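Ticket 3615 – offline map and trail log for the Ikthorpe ruins walk
Opened by: Radoslava Kováčik
Status: waiting for reply

Problem as reported: I downloaded the Ikthorpe walk in the Indico app at the hotel before breakfast. It opened fine there. At the car park there is no signal, and the map showed the start point and then grey squares past the river crossing. We turned back at the second gate, as the path splits and neither branch is signed.

Phone: Gouveia, bought in April. App updated the same morning.

Steps tried so far
1. Closed the app and opened it again. No change.
2. Flight mode on and off. No change.
3. Deleted the walk and downloaded it again on hotel wifi. The download stopped at 4 of 5 parts with error 1319.
4. Same download on my husband's older Tisier phone. All 5 parts came down and the whole route shows, including the ruins and the lower path back to the village.

Reply from support: Error 1319 means the app could not save the last part. Please check free storage and send us the walk's page as it looks on your phone.

Added by R.K., 18:40: Storage is fine, more than half the phone is free. 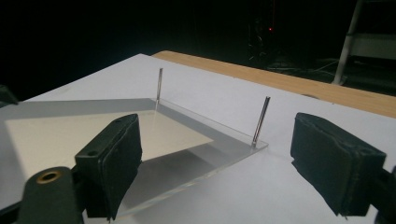
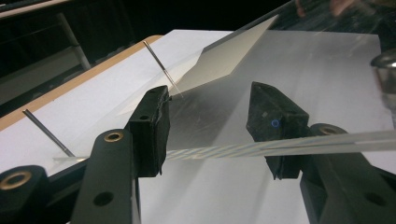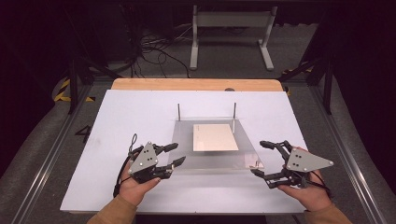 I also moved the app's folder from the memory card to the phone itself and started the download again. It still stops at the fourth part – same error number. We would like to try the walk once more before we leave, so if there is a printable version of the route, please send that while you look into the rest. The bus back from Ikthorpe only runs until late afternoon and I don't want to guess at the fork a second time.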